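Mollton Residents' Hall – Home Help Automation Group
Minutes of the January meeting, held after the open day
Present: Gilberto Mamani (chair), Dzintra Venckus (minutes), members as per the sign-in sheet. Apologies from the Lemaire office. 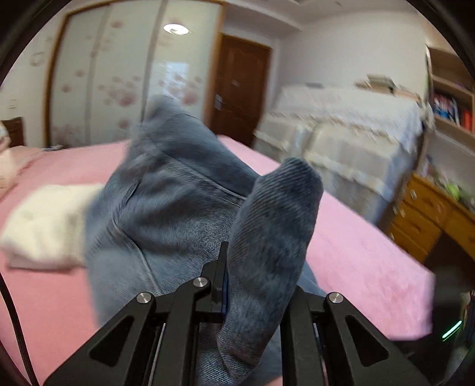
Bedroom session, hand-held gripper beside the bed with the folded towel.

1. Minutes of the last meeting
Agreed with one correction. The Medska visit was a morning visit, and the line about lunch comes out.

2. Open day
Gilberto reported on the day. Doors opened at 10 a.m. and the last group left shortly after 4. We had 180 visitors against 200 printed programs. The leftover programs are in the hall cupboard and can be used as scrap.

The Preledar spelling on the front page was wrong. It should be Prelledar, with two Ls. Dzintra to send them a corrected copy.

3. Bedroom session
Prelledar showed how household tasks are recorded with the hand-held gripper before any of it is tried on a robot. Most questions were about bedding and towels. Members asked whether soft items are harder than boxes or cups. The answer was yes, mainly on account of the folds, and Prelledar said they need many more recordings of cloth than of hard objects.

Members also asked about working near a person who is on the bed. Prelledar said this is a separate piece of work and they would not give a date for it. Gilberto asked for their safety notes in writing. They agreed to send them.

One member felt the session was too short and that people at the back could not hear. Noted – next time smaller groups, and the speaker to use the microphone.

4. Medska demonstration
The lifting arm was shown in the main hall. It was stopped for part of the afternoon for a software fault and restarted before the last group. Medska have offered to come back at no charge. Agreed to accept, provided the date does not clash with the blood drive.

5. Feedback forms
Dzintra has typed up the comments. Common requests were more chairs, a price list, and larger type on the signs. There were 2 complaints about parking. Lemaire own the side lot and will be asked if we can use it.

6. Actions
Dzintra – corrected program to Prelledar, letter to Lemaire about the lot.
Gilberto – chase safety notes, reply to Medska.

7. Any other business
The extension cord borrowed from the kitchen has not come back. Please check car trunks.

Next meeting at 7 p.m., small room.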